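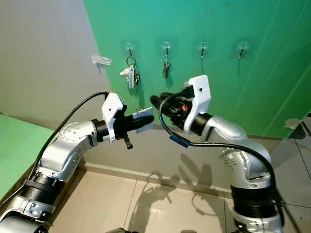
The two arms at the key board, with the card in the left gripper.

Yurani Lozano and Cathal Buckley have been building a two-armed rig at the Norham shared workshop since April. The task they settled on is small: take a flat white card and hang it on a wall hook next to the keys.

Buckley did the wiring. "The cable has to loop over the wrist with enough slack for the full turn," he says. "My first loops were too short and pulled the connector out. I recut them at 46 centimetres." The control program, which they call Lolar, is Lozano's work. It passes the card from one gripper to the other when the far hooks are out of comfortable reach.

"The handover is the slow part," she says. "Both grippers have to agree on where the card is, and a card has very little edge to hold. We lost 2 millimetres somewhere in the right wrist

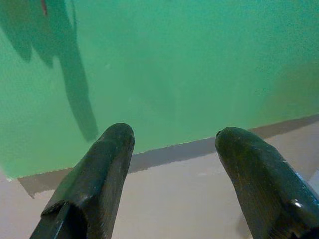

and spent a fortnight looking for it in the software. It was a loose screw." She now runs a touch-off against the green board before each session and logs the offset. The log stands at 153 entries.

Neither of them is fond of the hooks. The cups are clear and so is the base, which gives the head camera little to work with. "We find the metal part and ignore the rest," Lozano says. "The board is plain green, so the metal shows up well enough – until a shadow falls across it." 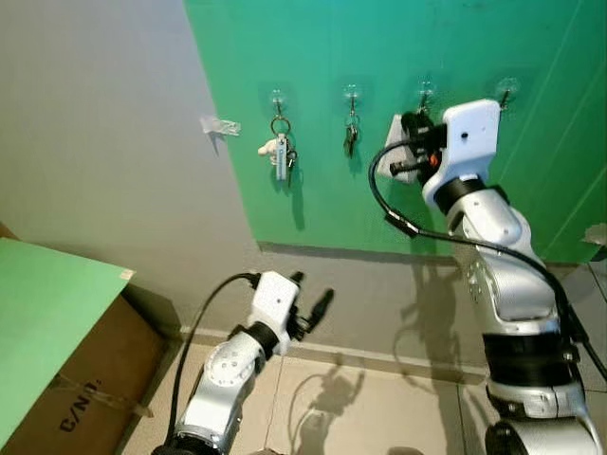
Parts and next steps

Buckley wants longer fingers with a shallow groove for the card.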